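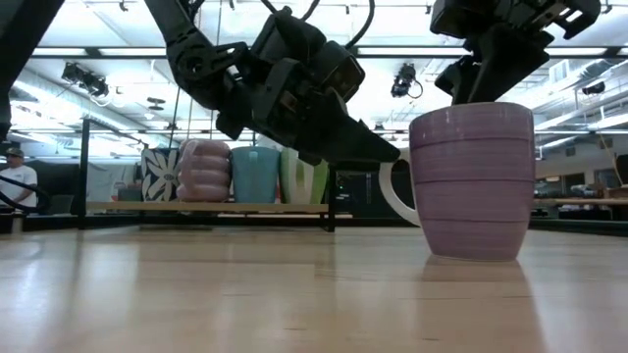 The boat was called the Nelon, and my aunt Ita left it to me along with four years of unpaid storage fees. I found this out on a Tuesday in June 2019, over the phone, from my cousin Teresa, who'd gotten the house and was being very nice to me about it. I was sitting at my kitchen table (the pale wood one, so shiny you could see your breakfast twice) with coffee in my purple mug, the ribbed one with the white handle, and I remember turning that handle left and then right and then left again while Teresa read me the letter from the boatyard. The coffee was for waking up. By the time she got to the total I was plenty awake.

"How much?" I said.

"Three thousand," said Teresa. "Well, 3,000 for the storage. Then there's a thing about the tarp."

I should say that I'd been on the Nelon exactly once, when I was nine, and I threw up on a cushion. Ita rinsed it over the side, put it back wet and handed me a cracker. I didn't think either of us had enjoyed it much. But there it was in her handwriting, the boat to me, with my middle name spelled wrong, and I had nineteen days to move it or pay for another quarter.

"You could sell it," Teresa said.

"To who?"

"People buy boats. I see them on the highway."

So I took that Friday off and drove out to Stonance with a folding chair, a flashlight and a pair of rubber boots that belonged to my ex-husband. I don't know what I thought the chair was for.

The yard was Ó Conaill's, at the far end of the harbor road, past the ice plant. The man in charge was Jarlath Mac Suibhne, and he walked me down the rows without saying one word until we got to the back fence, where he pointed and said, "That's her." It was a lot smaller than I remembered. It was also a lot greener. Somebody had parked a trailer against one side of it and there was a bird's nest on the cabin roof, an old one, with grass growing out of it.

"Does it float?" I asked.

"It did," he said.

I climbed up the ladder and sat in the cockpit for an hour. It smelled like pennies and old rope. In the locker under the seat I found the cushion — I swear it was the same cushion — and a tin with matches, a spare key, a deck of cards and a notebook with a rubber band around it.

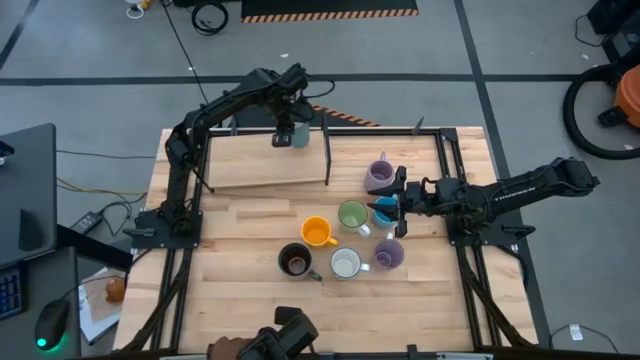
The notebook

I expected weather. Isn't that what people write down on boats? Ita did start with weather, I'll give her that, but she'd lose interest by the second line and get on to whoever was with her. "SW, light. G. brought the wrong sandwiches." "Fog till ten. G. sang." "Dundico by noon, G. asleep the whole way, looked like a dead king." It went on like that for years, every weekend from spring to fall, G. and the sandwiches, G. and the bad knee, G. and the argument over the anchor. Then a winter gap, then a few trips with no G. at all, where the entries were only weather and she stuck with it right to the end of the line.

I called Teresa from the cockpit.

"Who's G.?"

There was a long pause, with a dishwasher running in it.

"What do you mean, who's G.?"

"In the boat. Ita had somebody named G. in the boat."

"Ita went sailing by herself," said Teresa. "That was the whole thing with Ita."

That had been the whole thing, she was right. Every Thanksgiving there was the empty chair next to hers and somebody's mother being tactful across the potatoes. Ita never seemed to mind. She'd eat fast and leave before pie so she could beat the traffic, and I'm sitting there at forty-six in a green boat doing the math and realizing there wouldn't have been any traffic.

I climbed down and found Jarlath in his office, and I asked him straight out. He looked at the notebook and then at his boots.

"That'd be Gearóid," he said. "Gearóid Ó Riain. He's over in Dundico. He had the chandlery there till it closed."

"Were they — "

"I look after the boats," said Jarlath.

He did tell me what it would take to get her in the water, though. He wrote it on the back of an envelope: bottom paint, a battery, hoses, something to do with a seal that he drew me a picture of. It came to 3,890. I laughed so loud that his dog got up.

I paid it. I want to be clear that I'm not rich and I'm not impulsive, and I'd been driving around on a donut spare since Easter. But I'd just read a whole summer of that woman being happy about sandwiches, and I had a credit card with me.
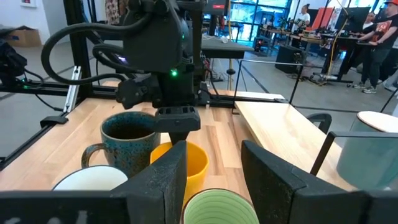 Dundico by noon

I can't sail. That was a problem. Jarlath's answer to it was Mirta Cabral, who taught at the high school in Stonance and delivered boats up and down the coast on weekends, and who shook my hand on the dock and then went through the entire boat opening things and shutting them again. She had on a hat with a chin strap. She asked if I got seasick and I told her about the cushion.

"Look at the land," said Mirta. "Don't look at the cushion."

We left early, in what Ita would have called SW, light. For the first hour I held on to everything. I held on to the rail, the winch, a rope that Mirta needed, and at one point Mirta. Then we got past the breakwater and she switched off the engine and the noise just went, all at once, and the boat leaned over a little and got on with it. I'd been waiting to be scared and I missed my chance. Mirta handed me the tiller and told me to aim for the water tower. So I aimed for the water tower! I aimed for it for two hours. I don't think I've ever done one thing for two hours in my life, not counting my divorce.

I'd called him ahead of time. I'd practiced it in the car and then I did it badly anyway, I said my name and I said Ita's name and then I said "the boat" and got stuck. He said, "You're the one who got sick," and I said I was. He said he'd heard. He'd read about Ita in the paper, in December, a week after the funeral.

He was standing at the end of the town dock when we came in, a tall old man in a pressed shirt with a paper bag in one hand. Mirta threw him a line without asking and he caught it and had it around the cleat before I'd finished being nervous. He bent down, slowly, and put his palm flat on the deck.

"They did the bottom," he said.

"And the seal," I said, like I knew.

He laughed at that. Then he had to look at the harbor for a while, and Mirta got very interested in a knot.

We ate in the cockpit. The bag had sandwiches in it, egg and onion, and I didn't need to be told they were the wrong ones. I gave him the notebook. He didn't open it, he just kept it on his good knee with his hand on top and told us about the time they went aground on a bar in broad daylight and played rummy till the tide came back. Ita owed him eleven dollars from that game. He'd never let her pay it, he said, because then she'd have been even.

I wanted to ask him the other thing, why all those Thanksgivings, why the empty chair. I had the sentence all lined up. He must have seen it coming, because he folded up the bag very small and said, "I had a wife, you know. She was ill a long time." And then, "Ita used to send her plants."

I ate the rest of my sandwich. What was I going to say?
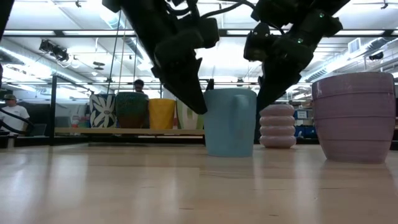
Did I sell the boat?

I kept it. It's in the water at Dundico from May to October, on a mooring Gearóid got for me by calling in a favor from somebody at the town hall, and I drive out every other weekend, more if the weather's good. Mirta takes it out when I can't. Teresa came once, in white pants, and sat where I used to sit, and I gave her a cracker.

I write in the notebook now. He gave it back at the end of that first summer, with the rubber band replaced, and said there were plenty of pages left in it. I'm terrible at the weather part. I never know where the wind's from until Gearóid tells me, and he likes to make me guess first, so half the entries have the direction crossed out and a different one written over the top in his handwriting. Last Saturday's says "NE, no, E. G. brought ham." I'd asked for turkey.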